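Prilter Robotics Club: report from the cup group

12/29/22

Dear members, families and friends of the club,

The year is almost finished and I was asked to write the part of the newsletter about the cup group. I am still new with writing in English for so many readers, so please forgive me if some sentences are a little stiff. Itziar Manzano read it before me and corrected the worst ones.

For those who joined after November, the cup group is the students who work with the two arms on the big white table. Our task for this term was to teach the arms to find a cup, take it, and put it down in another place without crushing it. When I explain this to my parents they ask why it needs a whole term. A person does it without thinking. For us every part of it was a separate problem, and we solved some of them and some we did not.

We started the term with a plan that was too big. Bereket Kumsa proposed that we should stack cups into a tower for the spring open day, and everybody liked it very much. After two meetings we understood that we could not stack anything, as we could not yet put one cup down where we wanted. So the tower is moved to next year and we wrote on the whiteboard only "one cup". I think this was the best decision of the term.

Most of the work was on the hand. It has fingers with joints, like ours, and this gives you many choices, which is also the trouble. If all the fingers close together, the thumb arrives too late and the cup turns away. If the thumb goes first, it pushes the cup along the table. Nawal Lahlou made a timetable on paper, with one line for each finger, showing when it starts and when it must stop. We changed this paper so many times that it has holes from the eraser. The version we use now closes the thumb halfway, waits a short moment, and then brings the other fingers. It is slow to watch, but the cup stays in its place much more often.

The second difficulty was the force. Paper cups are soft near the middle and stronger near the rim and the bottom. Our first program held them in the middle. I will not say how many cups we bent, but the box we bought had 100 in it and we had to buy another box. Mohit Grewal, who drinks more coffee than is good for him, offered his used cups also, and we took them gladly. A used cup has a different feel from a new one and it is good practice for the program to meet both kinds.

We also tried cups that lie on their side. This was an idea of Mohit Awasthi, and at first I was against it, as I thought we should finish the standing cup before. He was right and I was wrong. When the cup is lying, the hand must come from another direction and the wrist must turn more, and in doing this we found a mistake in our wrist angles that was there from the beginning. After we corrected it, the standing cups went better too.

Our mentor asks us to write down each try, also the failed ones. The book has now nearly 1,000 lines. It is boring work and we take turns. But when we want to know if a change has helped, we look in the book and we don't have to argue about what each person remembers. I recommend this to the other groups, especially the line-following group, who argue a lot (they know I say this with friendship).

In November we had a visit from the students of the Atham school club. There were 13 of them, and they asked very good questions. One girl wanted to know why we do not use the same kind of gripper everywhere. It is a fair question. A simple claw is easier to program, it only opens and closes, and for many objects it is enough. We wanted to learn about fingers, and so we chose the harder way. Next term we would like to compare the two properly, with the same cups and the same starting places, and write the results for this newsletter.

Some pictures from the cup work are below.
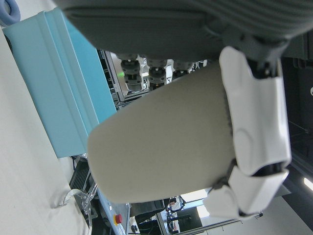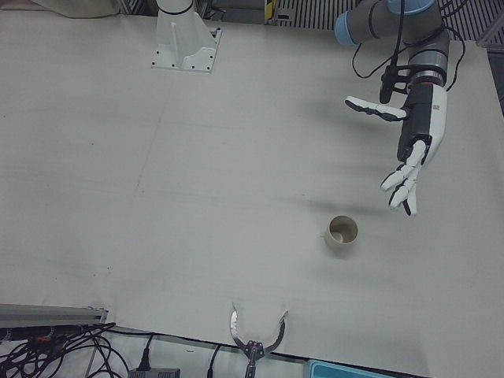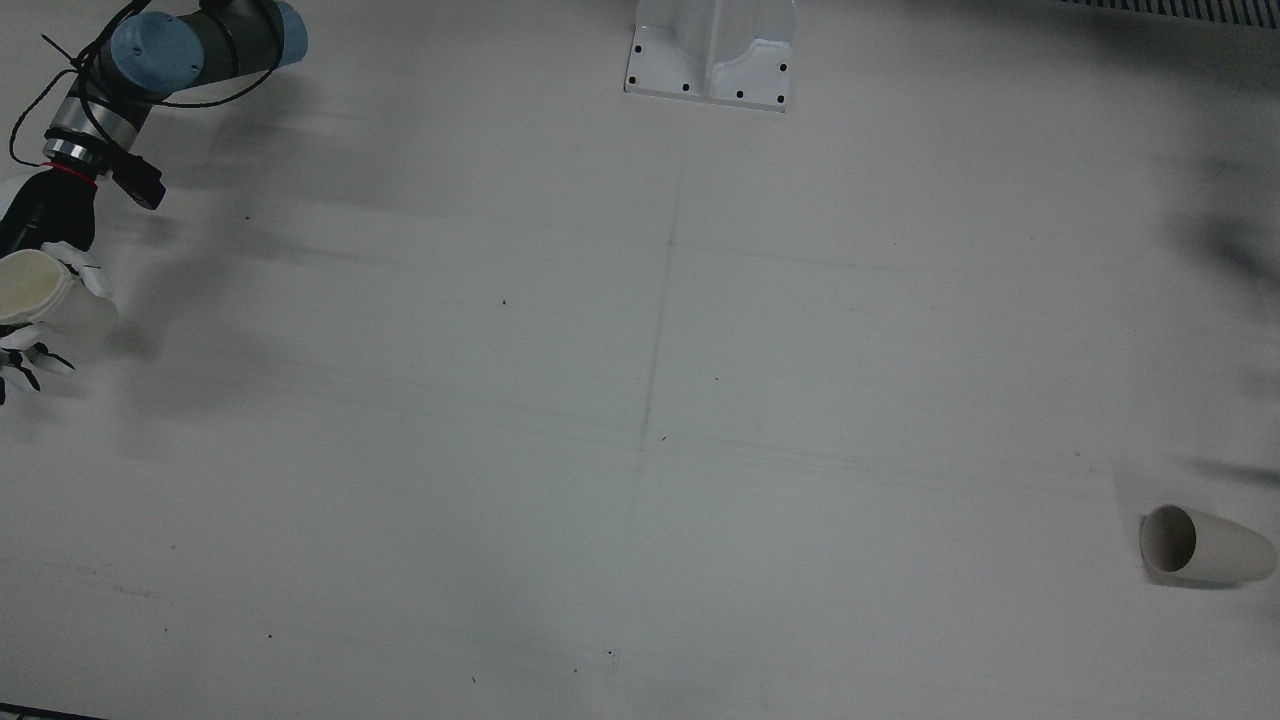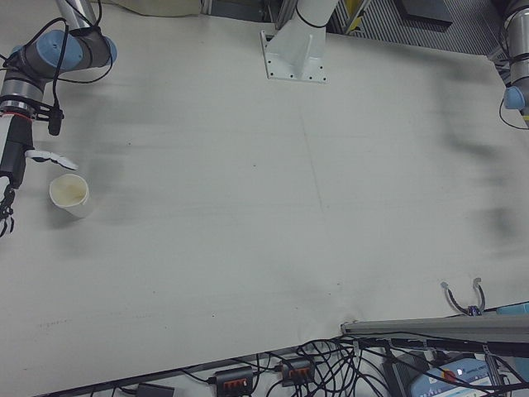

What we need for next term

We would be thankful for the following things, if somebody has them at home or at work and does not need them:

Paper cups of any size and colour. Used ones are fine if they are rinsed.
Cable ties and the soft kind of cable wrap. Our cables need a serious tidying and we have promised to do it in the first meeting.
A lamp that can be clamped. The shadows confuse our cup finder more than we expected, and we want to try the light from a different side.
Notebooks with squared paper, for the tries.

Please bring them to the Thakur room before a meeting, or give them to Nawal.

New members

The cup group has space for 2 more students. You do not need to know programming when you come. Patience is more useful, and also a clear handwriting, for the book. If you would like to see how we work first, you can come and sit with us for one meeting and decide after.

Trunditz challenge

The registration for the Trunditz student challenge opens again in the new year. The group has not decided yet if we will take part. Bereket is in favour, Itziar would prefer to wait until the hand is more reliable, and I can understand both of them. We will talk about it at the first meeting, and parents are welcome to come and listen, as the travel costs must be discussed too.

I wish everybody a good rest and a happy New Year. The room is closed until we write to you with the new timetable, so please do not come before that, the door will be locked.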